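Le petit cube au cerf

Elle fabrique et répare de petits objets électriques dans un atelier de Dorow, au rez-de-chaussée d'une ancienne mercerie. Elle a demandé que son nom ne figure pas dans l'article, parce qu'elle travaille encore trois jours par semaine pour un employeur et qu'elle préfère tenir les deux activités séparées. L'entretien a eu lieu en novembre, en fin d'après-midi, entre deux visites de clients.

L'atelier existe sous sa forme actuelle depuis 2002. Avant, elle réparait des postes de radio chez elle, sur la table de la cuisine. « Je rangeais tout à sept heures pour mettre le couvert. Le matin, je ressortais tout. J'ai fait ça longtemps, puis la mercerie s'est libérée et le loyer était correct. » Elle a gardé les meubles à tiroirs de l'ancienne boutique, qui servent maintenant pour les vis, les interrupteurs et les fils. Les étiquettes d'origine sont encore en place, si bien que les ressorts se trouvent sous « rubans satin » et les fusibles sous « boutons nacre ».

La plus grande partie de son travail reste la réparation : lampes de chevet, réveils, veilleuses d'enfant. Les gens viennent de Dorow, parfois de Nandcombe quand ils ont une voiture. « On m'apporte surtout des choses qui n'ont pas coûté cher. Une veilleuse, en magasin, ça se remplace. Mais l'enfant veut celle-là, et les parents ont déjà essayé d'en racheter une autre. » Elle demande un prix fixe pour l'ouverture et le diagnostic, et elle le rend si elle ne trouve pas la panne.

Depuis quelques années, elle s'occupe aussi de la finition de petits boîtiers pour une maison de décoration, Potgieter, qui vend des objets de chambre et de bureau. La série s'appelle Plidness. Il s'agit de cubes aux angles arrondis, avec un bouton de marche sur le devant et un animal dessiné à côté. Les boîtiers arrivent nus, par cartons. Elle contrôle le bouton, pose le décor, essuie et remballe. Le dernier lot comptait 709 pièces, dont 100 à refaire à cause d'un bouton qui accrochait.

Le cerf est le modèle qu'elle préfère. La teinte du boîtier, un beige tirant sur le rose, a été discutée longtemps avec la maison. « Au départ ils voulaient du blanc. Sur du blanc, le brun de la tête devenait très dur. Avec ce beige, le dessin se pose mieux. Et puis le blanc, dans une chambre d'enfant, vous voyez ce que ça donne au bout d'un mois. » Le fini mat vient du même raisonnement : le brillant prend les traces de doigts et renvoie la lumière de la lampe.

La difficulté, pour ce modèle, tient aux bois. Ils montent presque jusqu'en haut de la face et passent derrière le bouton. Si le décor est posé un peu trop à gauche ou un peu trop bas, le défaut se remarque tout de suite. « Sur un animal sans bois, on a de la marge. Un ours, vous le mettez à un millimètre près, personne ne dira rien. Le cerf, il faut que les branches tombent juste par rapport au rond. »

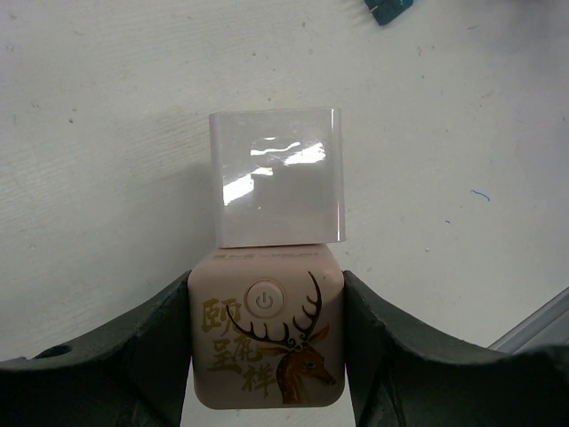
Le bouton et le dessin

Le bouton porte le symbole ordinaire, le cercle ouvert avec son trait vertical. Il est imprimé en gris clair, et ce choix a fait l'objet d'un désaccord. Elle l'aurait voulu plus foncé pour les personnes qui voient mal. La maison tenait à ce qu'il reste discret. « J'ai perdu. Le rond est légèrement en relief, alors au moins on le trouve au doigt dans le noir. Pour une chambre, c'est le plus utile. » Même remarque pour la ligne de petits caractères qui court en haut de la face. Elle trouve qu'on aurait pu la mettre dessous.

Elle tient à ce que la tête soit tournée vers l'extérieur du cube, à droite. Une première version regardait de l'autre côté, vers le milieu, et les bois gênaient la lecture du bouton. Elle a gardé cet essai sur une étagère, avec 4 autres qui n'ont jamais été vendus : un renard trop orange, deux lièvres et une chouette dont les yeux se confondaient avec le bouton.

Pour l'entretien, ses conseils sont simples. Un chiffon à peine humide, sans produit. Elle déconseille l'alcool sur les décors imprimés et les lingettes parfumées, qui finissent par laisser un voile sur les surfaces mates. Une éponge qui gratte abîme définitivement le fini. « On me demande si ça se repolit. Non. Si vous polissez, vous aurez une tache brillante et vous ne verrez plus qu'elle. »

Quand un bouton devient dur, elle recommande de ne pas insister et de ne rien verser dedans. La poussière s'accumule souvent autour du rond. Une brosse à dents souple, passée à sec, suffit dans beaucoup de cas. Sinon, il faut ouvrir, et elle préfère qu'on lui apporte l'objet fermé. « Les gens ouvrent, une petite pièce saute, ils ne la retrouvent pas. Ensuite ils m'apportent le reste dans un sachet. »

Elle ne sait pas encore si la série continuera l'an prochain. Potgieter a parlé d'un héron, dont elle a vu une esquisse. Le bec lui paraît trop long pour une face carrée et elle l'a écrit à la maison, qui n'a pas encore répondu. En attendant, elle a reçu deux cartons de réveils de Nandcombe, à rendre avant les fêtes.

Contact | Mentions légales | © Tous droits réservés | Retour en haut de page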